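Lab notebook, September, Saturday

Questionnaire project, item pool for the Govik scale (low agreeableness, working title only)

Re-ran the item analysis on the pilot file with the duplicates out. 155 usable respondents, down a little from the export. The duplicates were mostly people who hit back on the final page and submitted again. Kept the first submission in each case and dropped the later one. Script updated so the Fudton export does this on load.

Started with 60 items. After this pass 21 are flagged. Reasons, mixed:

Low item-total correlation. Most of the callousness block is fine. The suspicion block is weak at the bottom end, especially anything worded as "people in general." Respondents seem to read that as a question about politics or the news. Reword to name a setting (work, family, shared housing).

Floor effects. Items on open aggression get almost no endorsement above the second response option. Expected with a nonclinical sample. Two choices: soften the wording, or leave them and accept the skew. Softening makes them overlap with the grandiosity block, so leaning toward leaving a couple in for coverage and scoring them as they are.

Double-barreled. "I get annoyed and tell people so" should have been caught at drafting. Split it. Same problem in the item about interrupting and correcting.

Reverse-keyed items are loading together on their own factor again. This was in the Bunnag set as well. It goes away when I drop the careless responders (same answer down a full page), but not completely. Need to decide on a cutoff for longstring before looking at the factor solution again, and write it down here first. Not decided today.

Response scale: still five points. The midpoint is used heavily on the suspicion block and hardly at all elsewhere, which looks like "don't know" more than "neither." Try the suspicion block with the midpoint removed in the next wave, half the sample only. Randomize at page level — item level breaks the layout in Fudton on phones.

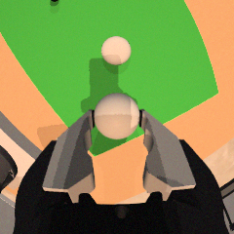 Simulated gripper with one ball held, second ball on the floor ahead.

Feedback page. The current result text tells people they are "a difficult person" above a fixed score. Take this out before the next wave. There are no norms behind that score, it was set by eye from the first export. Replace with block scores on a plain bar and a sentence stating that the comparison group is the pilot sample. The wording should also say the result can shift with mood and with who the respondent had in mind while answering. Draft is in the shared folder, needs a reading-level check.

Retest. Interval set at 2 weeks. Shorter and they remember their answers; longer and the dropout in the Elach study suggests we lose too many to say much. Invitation goes out in the evening, same hour as the first one. Do not show the feedback page until after the retest is closed, otherwise the second set of answers is contaminated by the first set of results. This means the invitation text has to say the results come later. It currently promises them right away.

Informant version: only pronouns changed so far. Several items don't survive the switch. "I feel people waste my time" turns into a guess about someone's inner state. Mark those self-report only and don't compute agreement on them. Anything that refers to visible behavior can stay.

Check on alpha: the suspicion block came out higher than it should given the item-total values. Found it, the reverse-keyed items had been recoded twice, once in the export and once in the script. Fixed in the script, export left alone. Earlier suspicion numbers in this notebook are wrong and should not be copied into anything. Callousness and grandiosity are unaffected, all their reverse items are handled in the script only.

To do
Longstring cutoff, write down before rerun
Reword suspicion items with a setting
Split the two double-barreled items
Pull the old result text
Fix promise in the invitation
Codebook: add a column for where each item is recoded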